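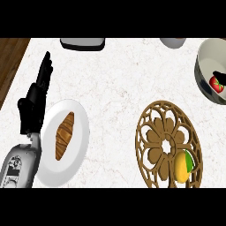 *Countertop cell in the simulator: croissant on the plate, mango on the trivet, tomato in the bowl.*

# Illeck Countertop Cell - setup and care

The Countertop Cell is our two-arm kitchen workstation, and it comes as a matched pair: the real bench, and a simulated copy of it that runs on your own computer. You set up the simulated one first. We love working this way! Most of the mistakes you'd make on the bench you can make on the screen on a Tuesday morning with a cup of coffee, then reset and make them again.

This page covers what's in the package, how to get both halves running, what to check and how often, and which parts you can swap yourself. If you already own a Countertop Cell and only want the maintenance table, it's about two thirds of the way down.

## What's in the package

- Two arms, left and right, with mounting plates and bolts
- Two black end effectors, already fitted and cabled
- Bench controller with power lead and stop button
- Alignment bar and two dowel pins
- Grasstead scene files (the counter, the dishes, the food and the arms)
- Tool roll: hex keys, small torque driver, spare panel screws, cable ties
- Printed wiring card, which lives in the lid of the tool roll

You supply the bench, the computer, and the real dishes if you want them to match the scene. Any sturdy bench will do as long as it's level and doesn't rock when you lean on it.

## Setting up the simulated cell

Install Grasstead from the link in your order email and open the scene called `counter_basic`. It loads with the arms parked, and the status bar at the bottom should go green once the joint models have been read in. First load is slow. After that it's quick.

Check these before you run anything:

1. **Arm bases.** Open the Bases tab and compare the numbers with the card in your tool roll. The two base frames must be 68 cm apart. If yours says anything else you have the file for the older bench, so download the scene again.
2. **Joint zero.** Press Home. Both arms should move to the parked pose and stay there. A slow drift at this point means the zero file wasn't loaded.
3. **Contact settings.** Leave them on Standard to begin with. Soft is for fruit and pastry work and runs slower.
4. **Object reset.** Press Reset Objects twice. Everything should come back to the same place both times. If an item hops or slides after the reset, its start height is a hair too low and it's being pushed out of the counter.

That last check is worth doing for every object you add. Round things are the worst for it. A mango sitting on an openwork trivet touches at just a few points, so a small error in the start height sends it rolling, and you'll spend a happy hour blaming the gripper (we did).

### Adding your own objects

Drop the mesh into the `objects` folder, give it a mass and a friction value, and restart the scene. Please weigh the real thing if there is one! A kitchen scale is plenty. Bowls and cups need a proper hollow collision shape, otherwise the simulator treats them as solid lumps and a tomato will sit on an invisible lid across the rim. The Whitelaw shape tool in the Tools menu makes the hollow version for you. Set it to 40 pieces for a deep bowl. Plates get by on far fewer.

The scene ships with the tomato in a deep bowl and the croissant on a flat plate for a good reason: reaching past a wall and reaching down to a flat dish ask very different things of the wrist. Try your program on both before you decide it works.

## Setting up the bench

Two people make this much easier. Allow an afternoon.

**Mounting.** Bolt the plates down finger tight, drop in the dowel pins, and lay the alignment bar between them. When the bar sits flat on both plates with no light showing under it, tighten the bolts in a cross pattern, going around twice. Take the bar off and put it away somewhere you'll remember.

**Arms.** Lift each arm onto its plate with the cable side facing back. Hold it by the base casting, never by the forearm. The left and right arms look alike in the box, so read the sticker under the base.

**Cabling.** Run the cables down the back of the bench and leave a loop at each base big enough to put your fist through. Move the arm by hand through its full reach with the power off and watch the loop. If it goes tight anywhere, give it more. Cable ties should be snug enough to hold and loose enough to turn.

**First power-up.** Keep the counter clear, keep one hand near the stop button, and run the Home routine at the slowest speed setting. Then press stop halfway through and make sure both arms halt. Run it again without stopping. Only then put a dish down.

## Matching the two halves

Here is the part we enjoy most. With both cells homed, load the Nernau match routine. It walks each real arm through 35 poses and asks you to touch a pointer to a mark on the bench at some of them, then works out the small differences between your bench and the simulated one and writes them to a file. Grasstead picks that file up next time it starts.

A good match brings the average error under 2 mm. If you can't get there:

- Check the plate bolts again. Loose plates are the usual culprit.
- Let the arms run for ten minutes and repeat. Cold grease gives odd readings.
- Look at the pointer. If it has been dropped, it's bent, even if it looks straight.
- Make sure the bench hasn't been moved onto a rug or a soft mat.

Repeat the match after any repair that takes an arm off its plate. You don't need to repeat it after a fingertip change.

## Looking after it

| When | What | Notes |
|---|---|---|
| Every day | Wipe down arms and fingertips | Damp cloth, then dry. No sprays. |
| Every day | Test the stop button | Both arms must halt. |
| Every week | Look over the cable loops | Shiny patches mean rubbing. |
| Every week | Run Home five times | The pose should repeat exactly. |
| Every month | Check plate bolts and panel screws | Use the torque driver. |
| Every 203 hours | Re-grease the wrist joints | Controller shows a reminder. |
| Every October | Full match and backup | Or pick your own month and stick to it. |

People ask about the odd figure in the grease line. It comes from how the hour counter in the controller is stored, and the joint is perfectly happy if you're a few hours either side.

**Food and the real bench.** Plenty of owners practice with real fruit, and the cell copes well. Pastry is the messy one. Flakes get into finger joints and turn to paste with the grease, so brush the joints out with a dry, soft brush before you wipe them. Tomato juice should come off the same day. We keep an old toothbrush in the tool roll for this.

**The simulated cell needs care too.** Back up the scene folder before every update. Clear out the recordings folder when it gets large, as a full disk makes the timing stutter and that looks exactly like a control fault. When a program that used to run suddenly won't, load `counter_basic` fresh and try it there before you touch any hardware.

## Repairs you can do yourself

**Fingertips.** Power off, pull the worn tip straight out, push the new one in until it clicks. Sold in sets.

**Forearm panel screws.** These sometimes work loose in the first few weeks. Remove one, add a tiny dab of the blue thread lock, refit, and go on to the next. Don't take them all out at once or the panel shifts and the holes are a pain to line up again.

**Base cable.** Unplug at the controller first, then at the arm. Photograph the routing before you pull anything. The new cable goes in the other way around - arm first, then controller.

**Wrist joint.** Can be done on the bench with the printed guide, but it's fiddly. Murray Mahuika on our repair desk rebuilds them all the time and will talk you through it by phone, or you can send him the arm. Pack it in the original foam, parked pose, with the tips removed.

Leave the shoulder joint and the controller board to us.

## Common faults

**One arm homes, the other doesn't.** Swap the two controller leads. If the fault moves to the other arm, the lead or the port is to blame. If it stays put, look at the base cable.

**Object jitters in the grip, in the simulator only.** Lower the grip force before you touch the friction value. Still jittering? Halve the time step.

**Arms touch in the middle of the counter.** Turn on Shared Zone in the controller menu. It makes one arm wait while the other is in the middle strip. It's off by default, since some owners want both arms holding the same dish.

**Fingers are slow to open.** Clean first, grease second. Nearly always crumbs.

**Scene loads with no dishes.** The `objects` folder has been renamed or moved. Put it back next to the scene file.

## Spares and ordering

Fingertip sets, panel screws, base cables, pointers and grease are kept in stock and go out the next working day. Wrist kits are built to order. Quote the number from the sticker under the base, and say left or right. Scene file updates are free for as long as you own the cell, and if you've built an object that behaves nicely, send it in! We add owners' objects to the shared folder with every release.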